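# Zurcombe hand grippers – what to buy and how many

I sell these out of our little Plavlow shop, and the question I get most is "do I need one or 2?" My answer is almost always a pair, even if the budget says wait until August.
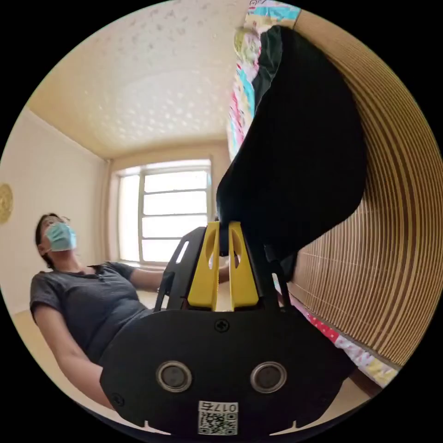

Budgeting for cloth work is its own thing, so please don't copy a parts list from somebody's box-stacking setup! Soft stuff needs fingers that can pinch. The yellow ones with the teardrop cutouts are what I'd pick for dark fabric, partly because I can see where the tips are against all that black. Add a spare set to your order now – it's cheaper than a second shipment, and Nele Buschmann in our office will happily combine the two.

Prices, since you'll ask:

- Single gripper: $1,000
- Pair, with spare fingers: $1,652
- Extra finger set: $29

If you're planning for more than one person, buy by the pair and label every unit the day it arrives (I learned that one the hard way).
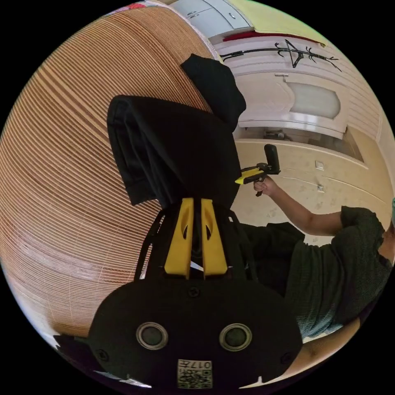
Lead time is the other bit people forget to plan for. We build to order, so get your purchase request in early and leave room for a week of practice before the real work starts. Questions about quotes go to Siamak Babaei, and school orders go to Simin Zamani.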